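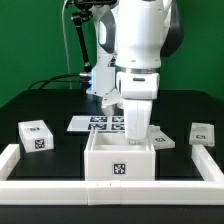

Green at the back, black on the table, white box in between.

How I set up a tabletop green screen at home
6 March 2025

I make little videos about board games, mostly unboxings and rules explainers, and I get the same email over and over: how do you get the background to come out so clean when you're filming on a table? So I finally wrote it all down. My first tries looked awful (green fuzz on everything, my hands see-through at the knuckles), and nearly all of it got fixed with things I already had in the house.

What you'll need

A table you can leave alone for an afternoon
A green backdrop, cloth or painted board
Something flat and black to cover the table
Two lights for the backdrop and one or two for the table
Clamps, tape, and a steamer or iron
Whatever you film with, plus something solid to hold it
Editing software with a chroma key tool (sometimes called "green screen" or "color key")

Step 1: Pick your green

Cloth is easiest to store and board is easiest to light. I've used both. My cloth is a plain one from Erkero, it cost me $22, and it's been through the wash more times than I'd like to admit. If you go with cloth, get the dull kind! Shiny fabric throws hot spots back at the camera, and those spots come out nearly white, so the software doesn't think they're green anymore.

If you'd like to paint a board, buy the flattest finish the store has and do two coats. Roll it, don't brush it. Brush marks make tiny shadows when the light comes from the side, and you'll be staring at them in the edit wondering what on earth they are.

One more thing before you buy. Look at what you plan to film. If half your game pieces are green, get a blue backdrop and follow the same steps. I once keyed out an entire forest of wooden trees and had to shoot the whole thing over.

Step 2: Get the wrinkles out

I know, I know. Do it anyway. Every fold has a bright side and a dark side, and the software has to deal with both of them. I hang my cloth first and steam it on the rod, working from the top down, then clamp the bottom corners so there's a bit of pull. Leave it overnight if you can. If you're ironing, use low heat and test a corner.

Step 3: Move the table away from the backdrop

If you only do one thing on this page, do this one. Green light bounces off the backdrop and lands on your stuff, and then the edges of your stuff get keyed out too. That's called spill, and white objects pick it up like crazy. Box lids, white dice, paper rule sheets, all of it.

I keep the back edge of my table 2 feet away from the cloth, and more when the room lets me. My room's small, so I ended up turning the table sideways to get the space. Try it both ways before you start moving bookcases.

Step 4: Cover the table

You've got a choice. You can run the green all the way down and over the table, so that everything disappears except the objects, or you can keep the table a different color and only replace what's behind it. I do the second one. Objects floating in space need fake shadows to look right, and I am not patient enough for fake shadows. A real tabletop gives you real ones for free.

Black works well for me. It doesn't bounce much light around, pale things stand out on it, and the line where the table meets the green is nice and sharp. The downside is dust, and I mean every single speck. Keep a lint roller right there and go over the surface before each take. Also watch for glare: if you can see your lamp in the table, lower the camera a little or slide the lamp farther to the side until it goes away.

Step 5: Light the backdrop by itself

Put one light on each side, both at the same height, each aimed at the far half of the cloth so the beams cross. I use a pair of Balteck clamp lights with a sheet of baking parchment in front of them (clipped well away from the bulb, and only with LED bulbs, please, nothing that gets hot).

You're going for even, and even matters way more than bright. The cheap way to check is to squint at it. If one corner looks darker, move the light before you touch anything else. If your camera has a zebra or waveform display, so much the better, but I went a whole year on squinting.

Step 6: Light the table

Now turn the backdrop lights off for a minute and do the table as if the green wasn't there. One soft light from the front and to the left, a bit above, and a piece of white foam board on the right to fill in the shadows. When you like it, turn the backdrop lights on again and check that nothing from the table is throwing a shadow on the cloth. If it is, raise the table light and tip it down more.

Use the same kind of bulb everywhere and close the curtains! Daylight changes while you film, and you won't notice until you try to cut two takes together.

Step 7: Lock the camera

Set everything to manual. Exposure, focus, white balance. Leave it on auto and the first time your hand comes into the shot the whole picture will brighten or dim, and your key will go with it.

A few settings that work for me:

Lowest ISO you can get away with, since grain makes for crunchy edges
Shutter at double your frame rate, or a little faster if you've got fast hands
Sharpening turned all the way down
Highest bitrate the camera offers

Film ten seconds of the table with nothing moving before you begin. It's handy for testing the key, and handy for covering mistakes later.

Step 8: Pull the key

I edit in a small program called Quan, but the sliders are much the same wherever you go. Start by drawing a rough mask around the part you want to keep so the software can ignore the edges of the room. Then use the eyedropper on the green close to your subject, not out in the corner.

Switch to the black and white view (the matte). You want the backdrop solid black and your objects solid white. Nudge the tolerance up until the backdrop goes clean, then stop. Going further is how you lose fingers. After that, add a touch of spill suppression and a very small amount of edge softening, and go back to the normal view.

If it still looks wrong

Green rim on white objects: more distance from the backdrop, or dim the backdrop lights a bit.
Flickering patches: usually a wrinkle or uneven light. Go back to steps 2 and 5.
Edges look cut out with scissors: soften slightly, and pick a new background that's a little out of focus.
Table edge comes and goes: mask the table separately and don't key it at all.

My whole setup packs down into a storage tub from Drevgate and takes me roughly 6 songs to put back up. Next I'm going to write up how I shoot the overhead view, which I'm hoping to have done by May, once I've figured out where to put the lights.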